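Finding the overnight load

The electricity statement for the last quarter came in at 506 kWh. Two adults live in this house, heating and hot water are on gas, and we don't own an electric car or a tumble dryer. I had a figure in my head that was a good deal lower, so I went back through the half-hourly readings on the supplier's site and looked only at the hours between one and five in the morning.

Averaged over a fortnight, the house was drawing 124 watts while we were both asleep. If you run that for a 92-day quarter you get 274 kWh, more than half of the bill. The cooker, the washing machine, the kettle and all the lights were sharing the rest.

I should say that I used to work with metering equipment and that this sort of thing bothers me more than it would bother most people. My wife's view was that the bill was fine.

Method

The supplier's readings come in half-hour blocks and are rounded, so they will tell you that something is on but are not much use for deciding what. I bought a Trilto plug-in meter, which logs at ten-second or 10-minute intervals and lets you copy the log off over the network. I used 10 minutes for everything. At the short setting the memory fills overnight and it begins overwriting the start of the log without telling you.

Each appliance got one full night. For most of them this is excessive. A set-top box in standby draws the same at midnight as at four. The fridge is another matter, as the compressor cycles and a spot reading gives you either next to nothing or about three times the average, depending on when you happen to look. Anything with a motor or a thermostat needs the full night.

Things that are wired in rather than plugged in (boiler, alarm panel, doorbell transformer) I did by subtraction at the main meter, which has a small light that flashes a thousand times per kWh. At low loads the flashes are a long way apart. I timed ten flashes with the circuit on and ten with it off, with the fridge switched off for the duration, and worked it out on the back of the Moncrieff catalogue that had been lying on top of the meter cupboard since spring. I wouldn't claim better than a watt either way for those three.

The results, as averages overnight:

Fridge-freezer: 31 W
Amplifier, in standby: 23 W
Set-top box, in standby: 19 W
Router and second wireless unit: 14 W
Desktop computer and monitor, both "off": 11 W
Boiler and its controls: 9 W
Alarm panel: 8 W
Printer: 5 W
Doorbell transformer: 4 W

That comes to 124, which agrees with the supplier's figure. I was pleased with this for most of an afternoon, though with the rounding involved there is some luck in it.

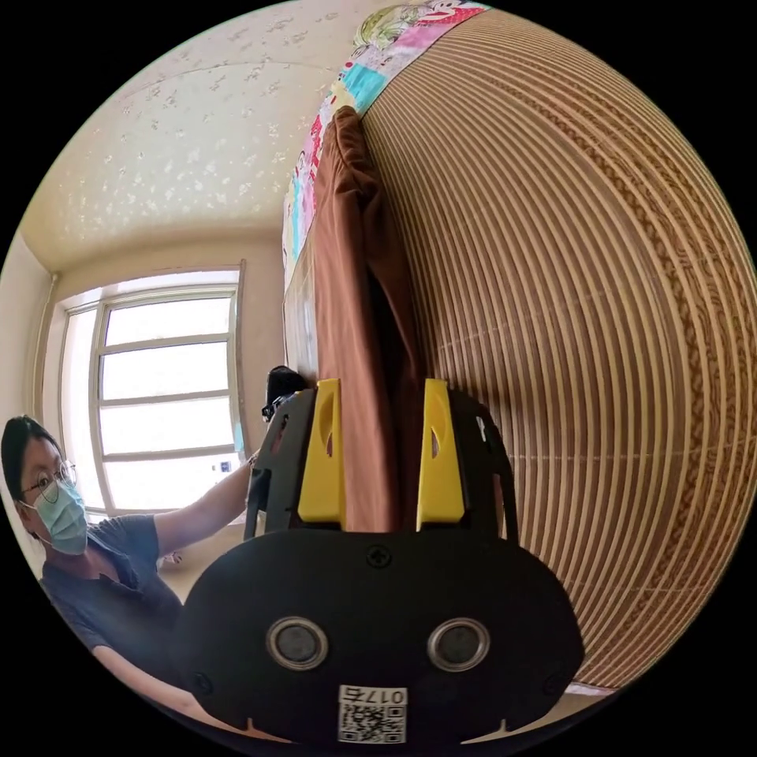 0175, July

The amplifier was the surprise. It is a Brustby, bought second-hand, and the front panel has a red light that I had always taken to mean off. It means that the output stage is switched out and everything before it is still powered. There is a proper switch on the back, out of reach behind the shelf. It is now on a switched extension lead with the record player, and the lead has its switch at the front where a hand can get at it. Overnight load nil.

The set-top box has three standby modes, and was in the one that starts quickest. The deepest of them draws 1 W and takes a little over a minute to wake. You have to go four menus down to find it, and a software update may well put it back, so I have made a note to check.

The second wireless unit was there for the back bedroom, which was an office and isn't any more. I took it out. The router alone is 9 W.

The computer and the printer share a desk and now share a switch. It would be tidy to have a plug that cut the printer off when the computer shut down, and I did look at these, but they draw power themselves and the cheap ones have a poor name. A switch is fine.

The doorbell took longest. The transformer was in the loft, under insulation, feeding a chime that stopped working before we moved to Mirkden. Somebody had fitted a battery bell at the front door and left the old one live. I isolated the circuit and had the electrician disconnect it properly when he was here for the cooker. If you find one of these, don't simply cut it off and leave the ends.

The fridge

Flora Mowat, who I shared an office with for many years, told me to look at the door seal before I looked at anything else. She was right and I had left it to the end. The paper test is well known: shut a strip of paper in the door and pull. It should drag. Along the bottom hinge side ours slid straight out. A new seal clips into a groove and needs no tools, but it arrives folded and has to be warmed before it will lie flat. I used a hairdryer on low and then left the door taped shut overnight.

I also pulled the thing out and cleaned the coils, so I can't separate the effect of the seal from the effect of the cleaning. Together they brought the average down to 24 W. Ambient temperature matters here as well, and the kitchen was two degrees warmer on the first set of nights than on the second. Some of that saving is therefore weather. I will repeat it in winter.

Boiler and alarm

The boiler was using 9 W doing nothing, part of it for a frost-protection timer that the newer room thermostat duplicates. With the old timer disconnected it is 5 W. The alarm panel went from 8 to 7 with a new battery, presumably from no longer trying to charge a dead one. That is inside my margin of error, but I have entered it as 7 and the sums work.

The house now draws 46 watts overnight: 24 for the fridge, 9 for the router, 7 for the alarm, 5 for the boiler and 1 for the set-top box. The reduction is 78 W, or 683 kWh over a full year. Against that there is the meter, the door seal, two switched leads and the electrician's extra quarter of an hour.

Two things I haven't resolved. The supplier's readings show a short bump at ten to four on some nights and not on others, too small for the boiler pump and too brief for the fridge. And I haven't measured the cooker clock. The cooker is on its own circuit and was switched off at the wall during all of my subtraction runs, then on again for the fortnight of averages, so strictly it ought to be in the first list and it isn't. I'll time it this weekend with the ten-flash method and correct the table if need be.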